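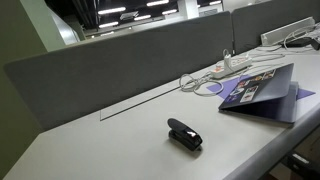
Stapler and laptop on the desk

Moving a small office's paper files to a shared drive – where to start?

Posted by Stefaniia Demchenko

I took over the office at Horkell in March. We lease storage units, and every lease since the start is on paper in hanging folders. There are 1,175 of them. About a third of the customers have moved out, but the folders were never pulled. The owner wants everything on a shared drive by the end of summer so we can give up the back room.

I have one sheet-fed scanner, my own laptop and maybe two hours a day. Most folders hold a signed lease, a copy of an ID, a few letters and some handwritten notes. Nearly everything is stapled, often more than once.

What I want to know is whether to go A to Z and scan it all, or do the current customers first. I also can't settle on how to name the files. The last person started a few and called them things like "lease scan new 2", so I will probably redo those.

Thulani Adams

Current customers first. Those are the folders you open every week, so you get some use out of the work right away. The closed ones can wait, and a good part of them may not need scanning at all. Ask whoever does your taxes how long you have to keep closed leases where you are. Anything past that date goes on a list for the owner to sign off, then to the shredder.

I did this for a two-person office in Batley. We managed almost 30 folders a day once we got going, and fewer on days when the phone rang a lot. Pulling staples took longer than scanning. Buy a decent staple remover, the long flat kind, and prep a whole box before you turn the scanner on.

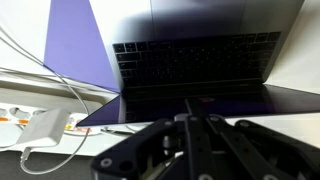 Scan at 300 dpi in black and white for typed pages. Use grayscale for pencil notes and ID copies, or they come out as black blobs. Make one PDF per document, and don't put the whole folder into one big file. You will want to send somebody the lease by itself sooner or later.

For names I would use this order:

1. Customer last name, then first name or company. Symonenko_Ivan, for instance. Pick one spelling and stay with it, even if the old letters have it three different ways.

2. Unit number, always with the same number of digits, so unit 21 is 021. Otherwise the sorting goes wrong as soon as you pass 100.

3. Kind of document, from a short fixed list. Ours had lease, ID, letter, notice and notes. Tape the list up next to the scanner.
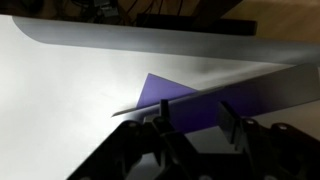 4. Year and month, year first. If a page has no date, write 0000 and move on.

Check each batch before the paper leaves the room. Open every PDF and page through it. Our scanner liked to pull two sheets at once, and we only caught it by comparing page totals.

zuria_b

just pay a scanning company. we did and it was done in a week

Stefaniia Demchenko

Thank you both. I got a price from a company and the owner said no, so it's me and the scanner. I am starting with current customers and using the naming order above, but with the unit number first, as that's how everyone here asks for a folder.

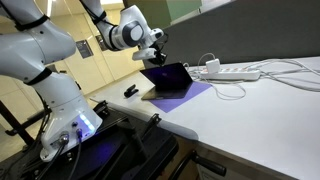 Do I need to keep the paper lease once I have a good scan of it?

Keep the signed originals for current customers until the lease ends – a few boxes on a shelf is fine. Letters and notes can go once you have checked the scans and made a second copy of the drive somewhere outside the office.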